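Why Did the Folding Robot Pull So Hard?

You may have seen a video of a robot folding laundry. It picks up a shirt, makes three neat folds, and sets it on a pile. It looks easy. But a short video shows you the time it went well. You should always ask about the times it didn't.

A robot called Prema had one of those times. Prema was a test machine at a laundry in Flisham, and its job was to fold clothes. One afternoon in April it closed its gripper on a pair of pants and pulled. The pants didn't move. Prema kept pulling until a belt loop ripped off and a worker hit the red stop button.

What went wrong? To find out, you have to think about jeans.

Denim is thick. Where two pieces are sewn together, the cloth gets folded over and stitched down, and that makes a seam. A seam is a stiff ridge, and a ridge is a handy thing for a gripper to close on. A belt loop is handy too, and that was the trouble. Prema had pinched a loop and the sheet under it at the same time. It was trying to lift the pants while also holding them down!

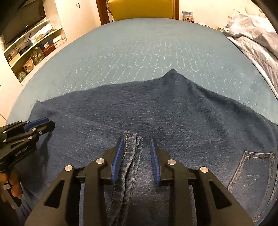

A folded seam between the two blue pads. Thick spots like this are tricky to grip.

You would feel that right away. Your fingers would tell you, "Something is stuck," and you would let go. Prema had a sensor to measure how hard it was pulling, but the limit had been set for heavy wet towels. So when the pull got much too strong for a belt loop, the robot's program decided all was well.

The company that built Prema, Kingi, said at first that it was a one-time accident. Was it? The laundry had kept a notebook. In 246 folding tries, the robot had grabbed something extra 74 times. Most of those times nothing tore, so the sign-up sheet for repairs stayed blank. That is a lot of near misses to call one accident.

How do you teach a robot to do better? One way is for people to do the job themselves, using grippers they hold in their hands. The grippers record what happens, and a computer can study the recordings later. A person has to work with the same clumsy pinch a robot has, which makes it a fair kind of lesson. 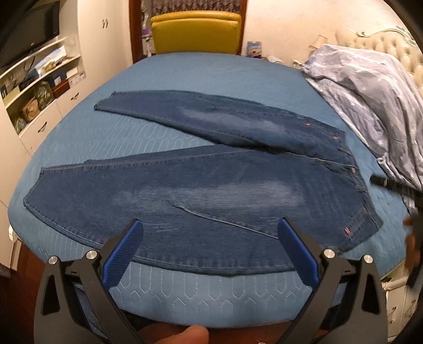 Jeans partly folded on a bed, with a hand-held gripper pointed toward them.

Does this fix everything? I don't think so. Jeans on one bed are only jeans on one bed. A robot could learn from them and still get mixed up by a zipper, a sock, or a bedspread with a bumpy pattern. And a person who feels a snag can let go without thinking. A computer won't learn much from that unless the pull was recorded too.

Kingi did make two changes. The pulling limit is lower now, and Prema has to stop and lift gently before it tugs. A second laundry, in Cidthorpe, is trying the new version. The company says it is safe. Maybe it is, but I would like to see their notebook first.

One rule if you ever visit a place with a robot like this: keep your sleeves, hair, and fingers away from the gripper, even when it is still. A robot that is standing still may only be waiting for its next step - and to a gripper, a sleeve is just more cloth.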